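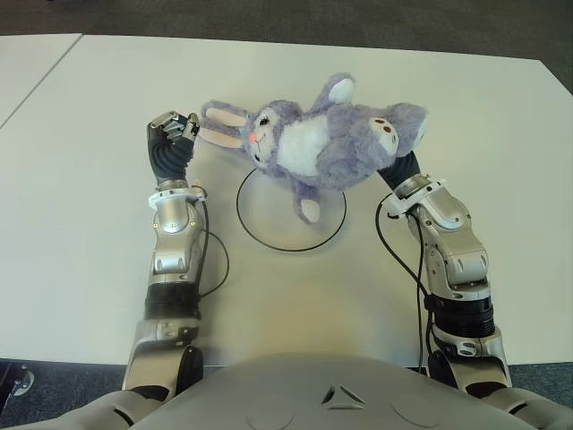 Fouzia Mirani has run the bar at Cloditz for three years, and her list now holds more than 200 gins. Her July special, the Tremoneo, is gin, lemon and violet syrup. "It comes out lavender, like the bunny's fur," she says.

2 min read
Print | E-mail

She learned at Grurano, washing glasses. "I watched hands — that was my school."
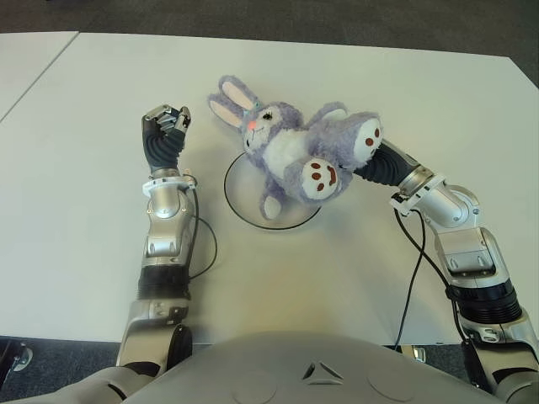 Lavender plush bunny on a white tabletop.

She opens at 5 p.m. and won't batch citrus.

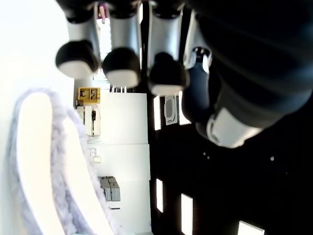 Fingers with black tips and pale pads.

"Squeeze it to order," she says.

Last updated: July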